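News > Music > On Tour

Vandley announce a small tour, and we try to guess the songs

By Edvin Viklund
13 Nov 2023
Reading time: 3 minutes

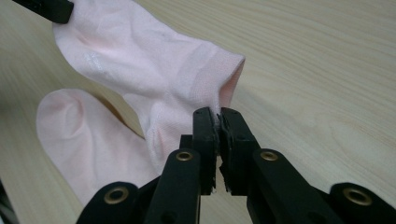 Two pale pink socks on a light wooden table.

After a long silence, Vandley are going on the road again. The news came in a short message to the mailing list, with four cities and no photo of the band. I have followed them from their first EP, so I will try to be calm in this text, but I do not promise it.

The first concert is in Lennox, in the old cinema, where there is place for 700 people. The last is in Brirno, in a much smaller room with only 260 tickets. I think the Brirno night will be sold out before most of you have read this letter. For the two dates between, the halls are not confirmed, and I will write again when I know more.

Dela Eshun is still the singer, and she still writes nearly all the words. In August she gave a long radio interview where she said that the band had practised 41 songs, old ones and new ones, and that they wanted to change the list every evening. This is a big difference from the last tour. Then they played the same songs in the same order each night, and even the jokes between the songs were the same. I saw three of those concerts and by the third I could say the jokes together with her.

What will they open with? My guess is "Jikisex". I know that the title makes people laugh, and I have never found out what it means, but the song has the best beginning of anything they have recorded. The drums are alone for almost a minute, then the bass comes in too early, and then everybody is there. On the album it is the sixth track, and I have always thought it was in the wrong place.

After this I would like something slow, to give the people who came late the time to find their friends. "Winter Cousin" would be good. "The Long Platform" would be better, but it needs a second guitar and we do not know yet if they bring one. On the last tour Dela played it herself and she did not look happy about it.

In the middle I expect the new songs. There must be at least five of them, because a new record is planned for next year. I have heard one, in a very bad recording made from the back of a bar, and I liked it. It is faster than I expected and there is some kind of organ in it. A reader wrote to me that it sounds like the music of an ice rink. I do not agree, but I understand what he means.

For the ending, most fans want "Carry the Lamp". I am in the minority here. It is a lovely song, but it is nine minutes long, and the last four are the same line again and again while the light goes down. I would put it before the break and finish with "Borrowed Bicycle", which is short and loud and sends you out in the street in a good mood. If they do both, I will not complain.

Some practical things. Tickets are sold by the halls themselves, so there is no common page for all four cities. In Lennox the seats downstairs will be taken out, and only the balcony has chairs. There are 100 balcony tickets and they cost a little more. In Brirno everybody stands.

I will be in Lennox, on the left side, near the sound desk. If you go to one of the other concerts, please write down the songs in the right order and send them to me, also if you are missing one or two titles. I will print the lists in the next letter.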